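Slide 6. Picking up where the kitchen story left off

Give people a moment to finish laughing about the coffee cups, and then slow down. (I always rush this bit, and Juraj Sokol has told me so more than once.)

Say: When we started sorting at the Cletlow building, we had one big bin on each floor and a very long poster explaining what belonged in it. It was a lovely poster! I wrote most of it myself. People walked straight past it with a sandwich in one hand, and I can't say I blame them. So we tried a pair of bins, side by side, in two colors you could tell apart from the doorway, and we let the colors do most of the talking.

Click through all three and let folks look. 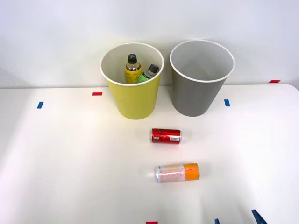
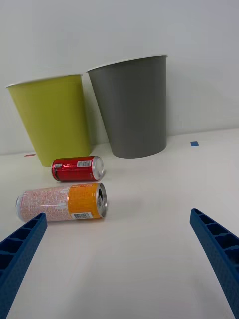
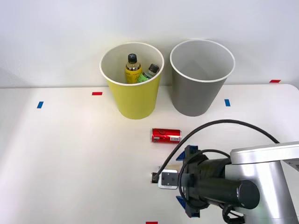
Slide 7. Where does the can go?

Ask the room before you say anything: with one bin yellowish and one gray, where would you put a red drink can? Wait for hands, and don't be afraid of the silence. If it helps, go back to the first or the last picture, where two plastic bottles are standing in the yellow bin and the gray one has nothing in it. Somebody will argue that cans go in with the bottles, somebody else will want them kept separate, and both are sensible answers, depending on who collects from you.

Our answer at Cletlow was bottles in yellow and cans in gray. Mention that Shemweta, down the road, puts them together and is perfectly happy.

Then the numbers, slowly: 762 bottles and 1,097 cans between March and July, across 3 floors.

Thank Selvaraj Kumarasinghe for the counting, and move on to the lids.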